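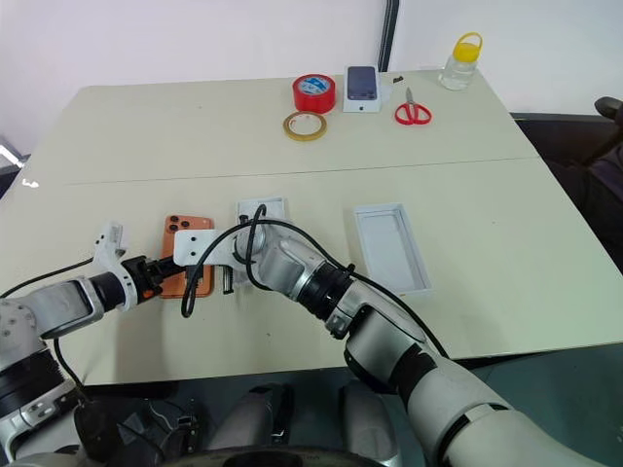

Figure 14. Both grippers at the work, phone packing task.

5.2 Recording a demonstration by remote control

1. Lay out the phone, tray and lid within reach of both arms. Keep tape and scissors on the far section of the table.
2. Hold both hand controllers still and press Link. The arms follow your hands from this point.
3. Press Record, then do the task once at an even pace.
4. Press Stop before you let go of either controller.

Note: Pinon saves each run under its own number. Delete bad runs the same day - they are hard to find later.

CAUTION: Check that the arm cables can move freely before linking. If a cable pulls tight, press Stop and move the arm back by hand.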